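Search this site
Enter keywords
Go

Print this page
E-mail this to a friend

Mostness gallery: the coffee job, week by week

G'day again, and welcome to the gallery page for Mostness, which is our little control and perception stack and the thing that has eaten most of my summer. A few of you wrote in after the last update asking what we do all day, so I've put together some notes on the coffee machine job and how the software side is coming along. Fair warning, I go on a bit about planners. (I always go on a bit about planners.)

The short version is that we wanted a task with lots of shiny bits, tight gaps and a definite right spot to put things down, and putting a cup under the spout of a capsule machine has all of that. The arm runs on Mostness for the low-level control, Geka does the motion planning, and Stenora is the labelling and replay tool Martti Tuominen wrote when he got fed up with scrubbing through logs by hand. I'd be lost without Stenora now. You drag a slider and the joint positions, the wrist view and the planner's guesses all move together, and suddenly you can see where it all went pear-shaped.

Glare has been the big one for perception. Chrome and overhead lights are a rotten combination, and our first depth model kept deciding that every highlight was a hole. The planner would then cheerfully aim straight through it! We got past the worst by masking out saturated pixels before they reach the depth step, and by asking for a second look from a slightly different wrist angle whenever the mask covers too much of the target. It costs us roughly 8 extra minutes over a full evening of runs, and I'll take that any day.

Wood grain was sneakier. Long diagonal streaks look an awful lot like edges to an edge detector, so the table plane would tilt a tiny bit one way and then the other. We fit the plane once at the start of a run now, then leave it alone unless something disagrees badly. Martti wanted to refit it every cycle and we had a good long argument about that. He still reckons I'm wrong and he may be right, but the numbers are on my side for the moment.

On the planning side, Geka used to treat the gripper as one fat box. Safe, sure, but it meant the planner refused to go anywhere near the machine. We split the collision model into six pieces so the fingers and the palm each get their own shape, and the number of "no path found" errors dropped straight away. The palm is still padded a bit more than I'd like - it's the part you forget about when you're staring at the fingertips.

The last lot of changes went in on 25 January 2025, and that build is what we're running now. It has 354 replayed episodes behind it in Stenora, all from the same table and the same two starting poses, so please don't write to me about how well it generalises. I know! More starting poses are on the list for February, along with a proper fix for the clock drift between the wrist camera and the joint encoders. At the moment we shift the timestamps by a constant and hope for the best, and it shows whenever the arm moves quickly.

If you want to have a play with the config files, they're in the Mosquera folder with everything else (named after the branch, long story, the branch is gone). Start with the slow profile. The fast one works well enough for free-space moves but the controller gets twitchy close to the table, and I haven't finished tuning the damping. I've left comments all through it, some of them a bit grumpy, so you should be able to tell which values I trust and which ones I just copied across from the old setup.

Cheers to everyone who sent in bug reports, especially the ones with logs attached. Keep them coming, and if your replay looks different from mine, tell me which Stenora version you had open at the time.

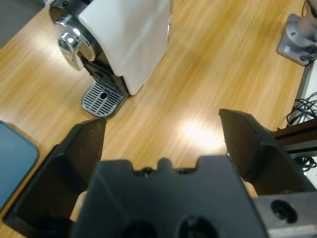

Related items
Splitting the Geka collision model
Stenora: replay slider tips
Masking highlights before depth
Mosquera config notes, slow profile
Clock drift, part 2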